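# Clokley Segmenter FAQ

Questions that come up often about the surface segmentation node in Clokley. For camera calibration, see the Brenholm driver notes.

## What does the segmenter output?

A label mask and a confidence map, both at the resolution of the input stream. The planner reads only the mask. The confidence map is published for debugging and can be turned off with `publish_conf: false`.

## Why does the mask lag behind the wrist pose?

The node buffers 3 frames before it publishes. If your pose topic is not buffered to match, the two drift apart during fast motion. Set `sync_depth` to 3 on the pose side as well.

## Can I run it without a GPU?

Yes, at 10 Hz or less. Above that rate frames are dropped silently — check the `dropped` counter before you blame the planner.

## Do I need to retrain for a new gripper?

Usually no. Replace the finger mask in `config/self_mask` and restart the node. Retraining is only needed if the new fingers cover areas the old ones left visible.
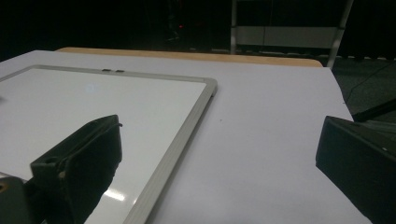
## Why are white objects on a white surface merged into one region?

The default edge weight favors color over gradient, and low-contrast pairs fall under the merge threshold. Raise `edge_gain` to 2 and lower `merge_tol` in small steps. A whiteboard on white paper is a useful test: the light gray aluminum frame gives the gradient term a line to follow, while the writing surface and the paper differ very little in color. Glare on the glossy finish, like the bright streak near the frame, can still split off as a separate region. Turn on `specular_fill` for that case.

## Who maintains the node?

Anastasia Fragkou maintains the segmenter. Send planner issues to Vanderleia Bragança, with a log and the config file attached.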